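Skudura Stops Its Sorting Arm After Grip Fault

Home » Shop Floor News » Skudura Stops Its Sorting Arm After Grip Fault

I had a whole different piece planned for this spot, a nice easy one about the new lighting at Illetti, and then my phone started buzzing at 6:40 in the morning with messages from people at Skudura. The arm was down! Not broken, exactly, but locked out, tagged, and with a strip of yellow tape across the front of the bench. So the lighting will have to wait until next month.

What happened, as far as I've been able to piece it together from the shift log and a couple of long phone calls, is that the insertion arm in the small test room let go of a part in the middle of a move. It's a purple cylinder, one of the pieces that go into the green shape board they use for practice runs. The arm had picked it up, lifted it, started swinging back toward the board, and the piece flew. It went over the bench, hit the inside of the door guard and rolled under a cabinet. No one was hurt. The guard was shut and the only person in the room was over at the sink filling a kettle.

If you've never been to the test room, it can look a bit like a playroom. The board has stars and ovals and arches cut into it, and the job is to get the right shape into the right hole without jamming it or cracking the edge. Folks laugh at it on the tour (I did, the first time) but it's harder than it looks, and Skudura has been running it as a warm-up for the real work, which is seating plugs into housings for Appiah. Same kind of grip, same kind of slow push down at the end. If the arm can't hang on to a big light cylinder, you really don't want it holding a customer's part.

The run was set for 3,000 insertions. It got to 2,840 before the drop, and until then the log is about as dull as a log can be. There are a few retries on the triangle, which has always been fussy, and one pause when somebody opened the door to fetch a clipboard. After that comes the drop itself, and after that 40 lines of the same fault code, one on top of the other, as the controller kept asking for a grip signal and kept not getting one.

And that's the part that bothers people. Losing the piece was annoying, but everybody who works with grippers has seen a piece go flying. The trouble is that the arm kept moving for 5 seconds after it lost its grip. It carried on to the board, came down over the hole with nothing in its fingers and pushed. It was supposed to stop dead the moment the grip signal dropped out. That stop is written into the safety sheet on the wall, and I've stood in front of that sheet and nodded at it along with everybody else on the tour.

The first guess was worn pads. They swapped those and checked the old ones, and the old ones were fine — a little shiny but well inside the limit. The second guess was the cable that runs down the arm to the gripper, and that one looks a lot better. There's a spot near the elbow where the cover has rubbed through, and if you bend the arm the way it bends on the return swing, the signal flickers. So that probably explains the drop.

It doesn't explain the 5 seconds. For that they've had to go into the settings, where it seems the wait time before a grip fault counts as a real fault was stretched out at some point last spring. My best information is that it was done to get rid of nuisance stops during setup, and then it was never put back. I've done the same kind of thing with the smoke alarm in my kitchen, so I'm not going to climb up on a high horse. Still, a smoke alarm doesn't swing around at shoulder height.

For now Skudura has done a few things. The cable has been replaced and clipped along a new path so it can't rub. The wait time is back to its original value, and changing it now takes a second person's sign-off. The arm is running at crawl speed only, and the door has to be closed and latched for any powered move, including the little nudges people make when they're teaching it a new spot. That last rule is not popular, I can tell you. Teaching with the door shut means a lot of squinting.

I stopped by in the afternoon while they were going through the slow checks with the cylinder and the round hole.
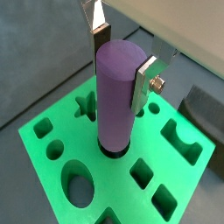

Slow-speed checks at Skudura: the purple cylinder lined up over the round hole in the green board.

It was strangely gripping to watch, sorry, no pun meant. At crawl speed one insertion takes long enough to drink half a coffee. They'd line it up, stop, wiggle the new cable by hand from outside the power-off line, write something down, then go on to the next one. I stayed for four and then had to move my car.

The Appiah work is on hold until the full run has been repeated from zero. The Skudura people want all 3,000 this time, with the cable bent on purpose every so often to see that the arm really does stop. Appiah has been told and, from what I hear, took it well, though they've asked for a copy of the log.

One more thing for readers at Civo, where there's an arm with the same controller on the packing side: please go look at your wait time setting. It's two menus down, under gripper faults, and it takes a minute to check. Look at the cable by the elbow while you're there, with the power off. If you find anything odd, drop me a line and I'll pass it along to the Skudura crew, who are collecting notes through the end of October.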